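Lesezeit: 3 Minuten

Startseite Forum Wohnen & Werken Neue Beiträge Suche

Wir verwenden Cookies, damit du angemeldet bleibst. Einstellungen / Alle akzeptieren

Schwarzer Molton oder Verdunkelungsstoff fürs Schlafzimmer?

Flerel
Moin zusammen, unser Schlafzimmer geht nach Osten und im Juli ist bei mir um halb fünf die Nacht vorbei. Rollo haben wir, aber an den Seiten kommt immer Licht rein. Jetzt will ich richtig schweren schwarzen Stoff aufhängen, vom Boden bis zur Decke. Molton oder diese beschichteten Verdunkelungsvorhänge? Das Fenster ist 15 cm von der Wandecke weg, falls das wichtig ist.

Kerkuvitz
Molton! Wir haben den seit 6 Jahren und ich würde nie wieder was anderes nehmen. Fällt schön, raschelt nicht, schluckt sogar ein bisschen Straßenlärm (zumindest bilde ich mir das ein). Unbedingt mit viel Stoffzugabe nähen, sonst hängt er da wie ein Bettlaken.

Brøndum
Sehe ich anders. Molton zieht Fussel und Katzenhaare an wie verrückt, und waschen ist eine Katastrophe – meiner ist beim ersten Mal 10 cm eingelaufen! Seitdem gucken unten die Heizungsrohre raus. Nimm beschichteten Stoff, den wischst du einfach ab.

Kerkuvitz
Wer wäscht denn Molton?? Absaugen, fertig. Und beschichtet riecht wochenlang nach Duschvorhang.

Brøndum
Meiner hat nach zwei Tagen nicht mehr gerochen. Kommt wohl drauf an, wo man kauft.

Plenora
Streitet euch nicht, die Schiene ist doch viel wichtiger! Nehmt eine mit Bogen zur Wand hin, dann ist seitlich dicht. Bei uns war vorher auch alles voller Lichtstreifen, und der Stoff war völlig in Ordnung.

Ysaline Le Goff
Ich bin bei Kerkuvitz, mit einer Einschränkung: Schwarz wirkt je nach Lampe total unterschiedlich, das hatte ich völlig unterschätzt. Mal ganz glatt und tief, mal sieht man jede Falte. Zwei Bilder mit schwarzem Vorhang hinterm Tisch, das zweite in kräftigem Magenta:

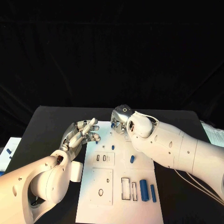
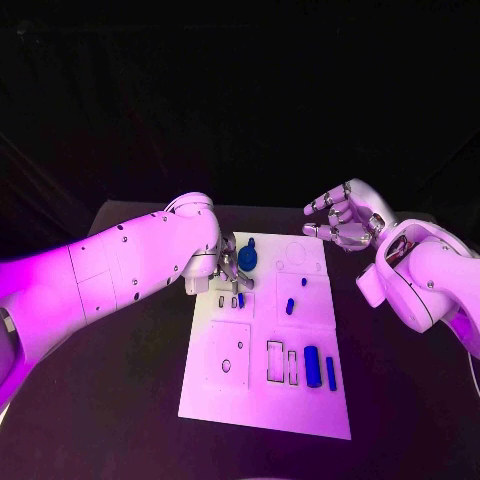 Bei mir hängt der Stoff jetzt mit doppelter Breite, gekräuselt, und unten habe ich Bleiband eingezogen. Kostet fast nichts und er schwingt nicht mehr rum, wenn das Fenster gekippt ist. Genäht habe ich zwei Abende und dabei 26 Stecknadeln verbogen, also kauft vernünftige!

Flerel
Bleiband, super Idee! Dann wird's Molton mit Bogenschiene. Brøndum, sorry – wir haben aber auch keine Katze.

Brøndum
Na gut. Aber lass den Saum bitte lang genug.

Newsletter abonnieren und keine neuen Themen verpassen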